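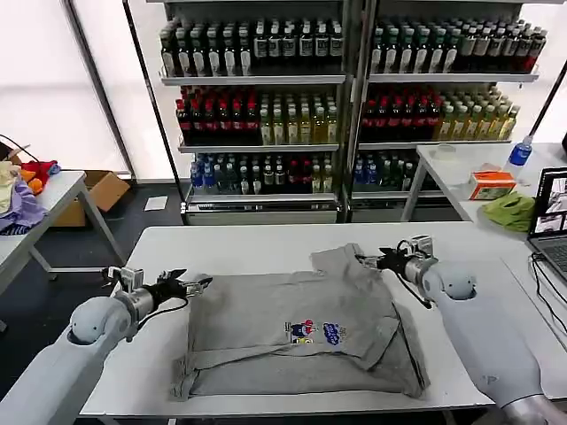
*Gray tee on the folding table, right gripper on the top of the shirt, left one waiting.*

November, open day notes, typed up the same evening at the kitchen table with my shoes off. Hullia people, add your own bits at the bottom and don't tidy mine.

So we finally got to see the two-arm folding setup over at Flallthorpe! I've been hearing about it since spring and I'd built it up in my head as something enormous, and it's a pair of arms and a white table. You could fit the whole station in our back bay if we moved the old label printer (please can we move the old label printer). Lâm Quách ran the demo and was very patient with me, because I'd written two pages of questions on the train and then asked most of them in the first ten minutes.

Sign-in sheet said 143 visitors by lunchtime. I got there at 9:40 and had a good stretch at the table before the big groups came through, which I'd recommend to anyone going to the next one.

**What the folding routine does**

Lâm broke it into stages for me: flatten, hem flap, top, sides, push away. I watched it on a pile of different shirts and the flattening is where most of the time goes. The arms tug, let go, tug again, a bit like me with a fitted sheet. The gray one with the little cartoon figure on the front was my favorite run. The hem flap was lying across nicely and the right hand had the fabric pinched at the top, all bunched up, and I caught myself leaning in and holding my breath. Over a T-shirt!

The grippers are plain black two-finger ones. I'd assumed there'd be something fancy on the tips for cloth and asked about it twice. Lâm's answer was that they tried three sets of soft pads last year and went back to the simple fingers every time, mostly because pads pick up lint and then you're cleaning them all day. Each gripper has its own small camera sitting on top, so the policy gets a close view of the pinch as well as the wide view. We only have the wide view at Hullia. I think that's our whole problem with the towels, or at least a good half of it.

**Numbers I wrote on my hand**

- 2149 demonstrations in the current training set, all shirts
- 398 of those are recoveries, where the operator starts from a mess on purpose
- goal for the spring is 100 folds in a row with no one stepping in. Best so far is a lot lower and Lâm wouldn't let me write it down

The recoveries are the bit I want us to copy. We've been throwing out every run where the towel slides or doubles up, and they've been making those by hand and keeping them. I felt a little silly when I heard that.

**Things that went wrong (I like a demo where things go wrong)**

One shirt with a stiff collar beat it completely. Both arms went for the same corner and the software stopped them, with a loud beep that made a kid near me jump and then ask for it again. Lâm reset from the laptop, which has all the video feeds up side by side, and it was going again before I'd finished writing the note. Restart is one key. Ours is a checklist and a short prayer.

Also the light. There's a very bright patch on the left side of the room and I asked if it bothered the cameras. Yes, in the late afternoon, on white shirts especially. They've recorded some data at that hour to cover it, but white on a white table is still the worst case. I said we use a dark mat and got a long thoughtful "hmm," so maybe we taught them something too.

Cables: they let them hang in a loop at the wrist. I'd have taped them down flat and apparently that's how you wear one out in a month, the wrist needs the slack. Noted. I'm going to go and un-tape ours first thing.

**The other stations**

I only got quick looks. Tô had a bin-picking demo with a long line, so I gave up and ate a sandwich. Proda was showing a scheduling tool on a big screen, nice enough, not for us – though the guy there gave me a very good pen.

**To do at Hullia**

- [ ] untape wrist cables, leave a loop
- [ ] price two small wrist cameras
- [ ] stop deleting the failed towel runs!! (I've already messaged everyone, sorry about the capital letters)
- [ ] record a batch of recoveries, start with doubled edges
- [ ] one-key restart
- [ ] send Lâm our notes on the dark mat
- [ ] label printer

Lâm offered to come by and look at our towel station once the cameras are on. I said yes before checking with anybody, so consider this me checking.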